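1/ OK so the Stundlow gripper kit from Kondeck finally showed up Thursday and I've had it on my arm all weekend. Thread, because people keep asking me about it!

2/ Setup took roughly 30 minutes, most of it me hunting for the right hex key. The mount went on fine. The quick start sheet skips the cable routing completely (why??) so leave yourself slack at the wrist.

3/ I've been running it on cloth, which my old gripper was terrible at. Flat dish rags are still hit or miss. Thick folded stuff is way better, and the wide fingertip pads are a big part of that.

4/ The software is the weak spot. Geum, the app it ships with, forgets my speed setting every time I restart it. Kondeck says a fix is coming in June. I'll believe it when I see it lol

5/ Current favorite test piece, the teal towel with the bumpy weave. Fingers open, coming in over the top:
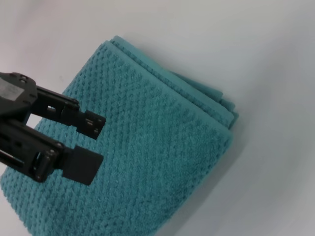 6/ Would I pay full price? For cloth work, yeah. If you only move boxes, save the 200 bucks and stick with what you've got. Doing the Prondness pads next!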